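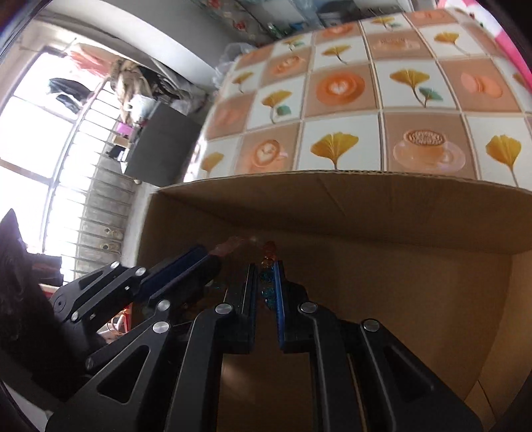
Pose of the left gripper jumps when both grippers work close together. We record demonstrations with two Tonard hand-held grippers, one per hand, and replay them on our two-arm bench. As long as the hands are apart the recordings replay well. When the task is a handover, the left trajectory jumps sideways near the moment of contact and the replay stops with a joint speed error. The open cardboard box makes it worse. Both grippers have to get in over the walls, and with the beaded piece standing between the blue pads of one, the other comes in from the left and is partly hidden behind it. The jumps fall in that part of the task, never during the approach.

Opened by: Gunther Böttcher, Bralero
Opened: 2019-11-08
Product: Tonard hand-held gripper, pair
Recorder: Kettler, version 4
Priority: normal
Status: closed

Steps to reproduce

Start a two-hand session in Kettler. Run the normal start routine, both grippers held still over the table. Pick up a small object in the box with the right gripper, bring the left gripper to it, pass it over, lift out. Stop the recording and open the left trajectory.

Expected: a smooth path from start to end.
Observed: in 26 episodes of this task the left path has a step sideways. The right path is clean in all of them. Finger opening looks correct on both sides.

Already tried: restarted Kettler, swapped the USB cables, cleaned both lenses, recorded with the room lights off and on. No change.

Reply from Gasteo support

Thank you for the report. Please send one bad episode and one good one from the same session, with the session log. Please also tell us if the step follows the unit or the hand. To test this, hold the left unit in the right hand and the right unit in the left hand, and record a few handovers without changing anything in the settings.

Reply from Gunther Böttcher

Files uploaded. I swapped the units. The step stays with whichever unit is doing the receiving, so it is not one bad gripper. I also had the right hand receive from the left, and then the step moved to the right path. It can still be seen if I put the box away and work directly on the tablecloth, but less often.

Reply from Gasteo support

We have looked at both episodes. In the bad one, the number of tracked points on the receiving unit drops shortly before contact. Two things take up its view at that moment, the box wall and the other gripper. The wall is plain brown cardboard and gives few points. The other gripper gives plenty of points, mostly from the round silver pins on the linkages, but it is moving. Kettler is treating these as part of the room and shifts the pose to match.

There is a mask for this. In the session settings, look for "Ignore other tool" and check that it is on for both units. It is saved per unit, so turning it on for one does nothing for the other.

Reply from Gunther Böttcher

It was off for both. Our session profile was made in June for single-hand work and we copied it when the second unit came. I turned it on and recorded 21 new handovers. Most are clean. The ones that are not have a smaller step, and they are all from when I went down to the bottom of the box and stayed there for a few seconds.

Can the old episodes be repaired, or do I have to record them again?

Reply from Gasteo support

They can be reprocessed if the raw video was kept. Run the batch job with the mask on and the option "Recompute pose" selected. Do not select "Recompute opening", your finger data is fine.

For the remaining steps, please try the following:

Fold the near flaps outward or cut them off.
Put a few strips of patterned tape on the inside walls. Any uneven print will do.
Keep the receiving gripper higher and let the giving gripper lift the object toward it.
Do a slow look over the table at the start of the session. The printed cloth is good for tracking, so leave it where it is between episodes.

Reply from Gunther Böttcher

Raw video was kept. I reprocessed the whole set, 1,416 episodes, overnight. All of the 26 bad ones now replay on the bench without the speed error, though two still have a small kink at contact that I will trim by hand.

Tape is in the box. I recorded another batch with the handover a little higher and found no steps in it. The flaps I left as they were.

One request: Kettler should warn when a second unit is added to a profile and the mask is off.

Reply from Gasteo support

The request has been passed on to the Kettler developers. Closing this ticket. If the kink at contact shows up in new recordings, please reply here with the session log and it will reopen.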